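Furniture maker Trukonwood promises tables "for life," with some fine print

Wednesday, May 25, 2022
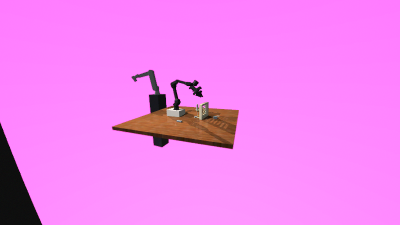
So what does a lifetime guarantee on a wooden table cover? Cracks and failed glue joints, according to the terms Trukonwood put out this week, and only for the first buyer.

Scratches, stains, fading and warping are left out. So is any table kept near a heater, a phrase the company does not define. Buyers must also register within 23 days and oil the top every March, keeping the receipts.

Trukonwood says it received 3,786 complaints last year and settled most of them. It would not say how many ended in a refund. A rival, Kurnier, offers a plain 5-year guarantee with no oiling clause and charges $134 less for a table of the same size.

"For life sounds great in a store," said Mariann Pap, who runs a repair shop and has read both sets of terms. "I'd like to see who still has the paperwork after ten years."

Company spokeswoman Angharad Bowen called the new terms "the most generous we have ever offered." Asked what the old ones were – the page has been taken down – she said she would check. She had not called back by Wednesday evening.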